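Prurmont Creature Feature Index, README

Last touched 2026-02-21. If something in here disagrees with the files, believe the files, I update this last.

What it is

A table of monster films and who (or what) is in them. One row per appearance of a creature in a film, so a film with a mummy and a wolf man gets two rows. 1,602 rows at the moment, covering 182 recurring creatures. Silent era up to whatever I last had time for. Features mostly, a few serials, some telly films where the creature is a proper continuation of an older one.

Started as a spreadsheet for settling arguments on a film forum. Got out of hand. The point of it now is to let you follow one creature across decades and see what changes between versions and what doesn't. Does the vampire still cast no reflection. Does the mummy still want the girl. When did werewolves stop needing a full moon, that sort of thing.

It isn't a list of every horror film ever made. Slashers are out. Ghosts are mostly out (see Scope). Aliens only if they come back in a second film.

What's in the folder

appearances.csv - the main table, start here
creatures.csv - one row per creature, with the lineage id
films.csv - title, alternative titles, year, country, running time, colour or b/w
traits.csv - long format, one row per trait per appearance
notes.txt - free text, messy, keyed by appearance id
changes.txt - what I altered and when, from version 4 onwards. Before that I didn't keep one, sorry

All UTF-8, comma separated, quotes round anything with a comma in it. If accents come out as rubbish in your spreadsheet program, use the import thing instead of double clicking.

Columns in appearances.csv

appearance_id - never reused, even if the row gets deleted
film_id - matches films.csv
creature_id - matches creatures.csv
lineage_id - which family of creatures it belongs to, see below
role - lead, second, brief, or mention
origin_told - yes, no, partly. Does the film bother to explain where it came from
sympathy - 0 to 4, my scale, explained further down
fate - dead, gone, loose, cured, unclear
method - suit, make-up, puppet, stop motion, drawn, digital, mixed, unknown
checked - y if I've watched the film with the row open in front of me

Blank means I don't know. It does not mean no. Please don't fill blanks with zero, somebody did that with an older copy and got a chart showing that half of all vampires have no feelings.

Lineage, the fiddly bit

A lineage is a run of versions that are plainly copying from each other. So the cape-and-castle vampire is one lineage, the bald rat-faced vampire is another, and the modern sort who mopes about in a nice coat is filed as a branch off the first. You may not agree. Lots of people don't. The lineage_id has a dot in it for branches, V1 then V1.2 and so on. Sort it as text, if it gets read as a number V1.10 isn't the problem but the bare ones in the old export are.

Rules of thumb:

Same name isn't enough. There are creatures called Dracula in here that belong to three seperate lineages.

Different name isn't enough to split either. Plenty of films changed a name for rights reasons and kept everything else.

If the look changes and the behaviour stays, keep the lineage. If the behaviour changes and the look stays, branch it.

Parodies go with the thing they're parodying and get parody in the notes.

Crossovers: both creatures get their own row, own lineage, no special treatment. A few people have asked for a crossover flag. You can work it out from film_id appearing twice.

The sympathy scale

0 - it's a threat and that's all it is
1 - one moment where you might feel a bit bad for it
2 - film is in two minds
3 - mostly on its side
4 - it's the hero, or as good as

Scored on what the film asks of you, not on whether I like the creature. One person's scores (mine) so treat as opinion. I rescored a batch of older rows in April without looking at the first set, and I was a point out on more of them than I'd like. Drift is towards being kinder. Anything rescored has an r after the number in traits.csv but not in appearances.csv, where it would break the column.

Traits

Yes/no/blank things. Speaks. Casts reflection. Can be reasoned with. Was once human. Fears fire. Makes more of itself. Has a servant. Dies in water. And so on, the full list is at the top of traits.csv.

Fears fire is the most complete one as I was doing a piece on it. Has a servant is patchy before the fifties. Don't lean on Dies in water at all, I changed my mind about what counts half way through (ice? swamps?) and haven't gone back.

Where the rows came from

Watching the films. Printed guides where a film is lost or I can't get hold of it. Programme notes from the Domau, which ran all-night monster bills for years and was good at writing down which cut they'd shown. The Avram list, a typed fanzine index, very thorough on Mexican and Italian titles and completely hopeless on dates. Where Avram gives a year and anyone else gives a different one I've gone with anyone else.

Lost films are in, with checked left blank and method usually unknown. Don't use them for anything about looks.

Alternative titles are the worst part of the job. Some of these went out under 9 names. films.csv has as many as I could find, split by a semicolon, first one is the original language title. If you search by English title only you will miss things and then email to say it's missing.

Scope, in and out

In: vampires, mummies, werewolves and other were-things, made men and made women, gill men, giant apes, giant anything, invisible people, zombies of the older voodoo type, blobs, plants that eat you, dragons if they're the main event.

Out: modern zombies (there'd be nothing else in the file), slashers, demons, ghosts unless they've got a body, cartoons for small children, anything under half an hour.

Arguable and currently in: phantoms of the opera. Hunchbacks. The Jekyll and Hyde lot, who I file as made men, since he made himself.

Arguable and currently out: robots, apart from the ones that are really a made man with rivets. I'd like to do them properly one day.

Known problems

Heavy on British and American films. Then Japan, then Italy and Mexico, then a big gap. Indian films are badly under-covered and the ones I do have are from one guide.

Colour/b&w is wrong for a few films that switch part way. There's no mixed value in that column yet.

Running times are whatever print I saw. Some are from a fast PAL tape so come out short.

creature_id 0044 and 0045 are the same gill man. Left alone for now since people have charts pointing at both.

Giant creatures: sizes not recorded. Films can't keep it straight within one scene let alone a series.

fate is judged at the end credits of that film. A creature marked dead that turns up fine in the sequel is not an error, please stop reporting it.

Spelling of names in notes.txt is all over the place. Search with a bit of slack.

How to use it, quick version

To follow one creature: get its lineage_id from creatures.csv, filter appearances.csv on anything starting with that, sort by year from films.csv. Then join traits on appearance_id.

To compare decades: use only rows with checked = y and role = lead or second. The brief ones are cameos mostly and they pull everything towards 0 on sympathy.

Don't average sympathy over a whole lineage and call it a finding. Look at the order. The vampire line goes up, drops, goes up again, and an average just gives you a flat 2. 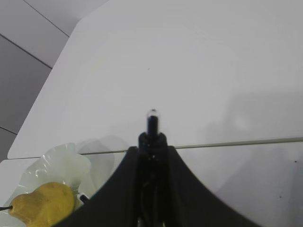 Gripper over a white tabletop.

Making corrections

Best way is a plain email or a note on the page with the appearance_id, the column, what it says, what it should say, and where you saw it. One line each is fine. Prefer that you've seen the film. Half-remembered from telly as a child is welcome but goes in notes, not in the table.

Please don't send the whole file back with changes in it. I can't tell what's been altered and I've lost an evening to it twice.

New films: title, year, country, which creature, and a guess at the lineage. I'll do the scores so they're all wrong in the same direction.

Naming

The project is Prurmont, the files are prurmont-something. An older cut went round under the name Clarkar and has fewer columns and a broken fate field (gone and loose are swapped). If your copy has a column called ending, that's the Clarkar one. Bin it. The first 1,000 appearance ids line up between the two so you can carry your own notes across, after that they don't.

Licence

Use it for what you like, including teaching and articles. Say where it came from and which version. Don't sell it on its own. No posters, stills or clips are included and I can't supply any.

To do

Mixed value for colour
Robots??
Merge the gill men
Redo Dies in water from scratch
More from India, Philippines, Turkey
Add a column for who kills it, mob / hero / itself / weather
Check the accents in the Mexican titles agian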